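25/08/2025

Gestern wieder in Trerside gewesen, zum Abendgebet. 100 Plätze, besetzt vielleicht ein Viertel. Egal. Kurz, still, drei Lieder, Segen, fertig. Genau mein Ding nach so einer Woche.

Seit April fahre ich da hin, vorher war ich in Listside. Kein Streit, falls jemand fragt. Nur irgendwann nichts mehr gehört, was bei mir ankam. Liegt vieleicht auch an mir. 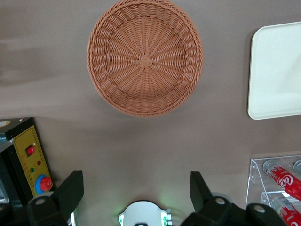
Runder Korb, geflochten, daneben ein helles Tablett.

Was mich beschäftigt: das mit dem Vaterunser. Kann es seit der Kindheit auswendig und bete es meistens drüber weg. Gestern bei "wie auch wir vergeben" hängen geblieben. Zwei Leute fallen mir da sofort ein. Uff.

Psalm 2 lese ich gerade abends, verstehe die Hälfte. Tipps für einen lesbaren Kommentar gern an mich, bitte nicht wieder die 702 Seiten vom letzten mal.

Muss los, Bus nach Zurent. Rest später.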